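Sun 11 August

Back from Ellanport, feet up, tea going cold next to me. I spent most of the train home scribbling in the margins of the Citell handling rules (the clothing section, which I've been moaning about since June) and I want to get it down before I lose the thread.

So, the big row of the week was tags. The old wording said "grip the garment securely", and that's no use to anyone! Securely where? You can pinch a sleeve and be perfectly secure and still pull the whole thing off its hanger. I've rewritten it three times now and I think I'm nearly happy. Fingers on the body of the garment, swing tag left hanging free, hanger never used as a handle. Lis, our test cell, gets the new wording first, then Sinus if it all goes well.

I also want a line about thick fabrics. Corduroy is lovely but it has ridges, and if you squeeze hard and hold on for ages you flatten them. My feeling is the lightest grip that holds, and let go between tries. Two people in the office think that's fussy. Well, fine, I'm fussy, they can buy the next squashed collar.

Oh, and the markers on the fingers! They've got to be kept clean and facing out, with no fabric draped over them, and that goes in as a check before each run as well as at the start of the day.
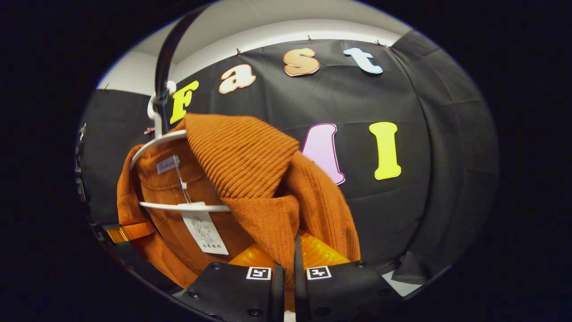 Things to do tomorrow

Send the tag wording round again. Ask whether padded linings need their own rule or can sit under thick fabrics (I say their own, they're so slippery to write about). Find the 2 pages I left on the printer. Buy milk.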